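Bellora need a bass player

Hello! I'm Gearóid Geraghty, I sing and play guitar in Bellora, and we're after somebody to take over on bass before we go out on tour in January. We're a four-piece when we're complete, loud and a bit proggy, with long songs and the odd daft time signature (you'll get used to the one in 22, I promise).

It's 3 weeks of small venues supporting Flultex, mostly rooms holding some 600 people, plus 2 days of rehearsal a week before that. Pay is a flat fee per show, with travel, beds and an evening meal on top.
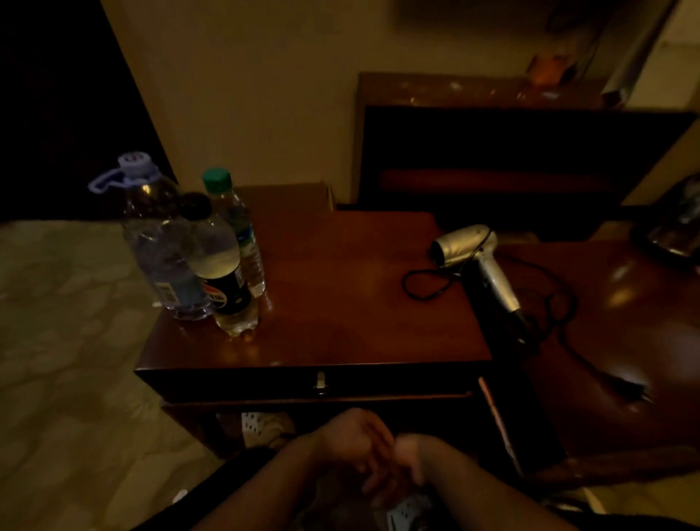
Water, more water and a Pepsi on the nightstand.

You'll need your own bass, a decent ear and a passport that's in date. Backing vocals would be lovely! I don't mind if you've never toured, and I don't care whether you read music, but please be someone who can sit in a van for hours without falling out with the drummer.

To apply, send me two recordings of you playing, live or at home, phone quality is fine. Abdelilah Ait Ali, our drummer, will listen along with me and we'll ring the people we'd like to play with. Auditions are in the evening, from seven, at the Tovico rehearsal rooms.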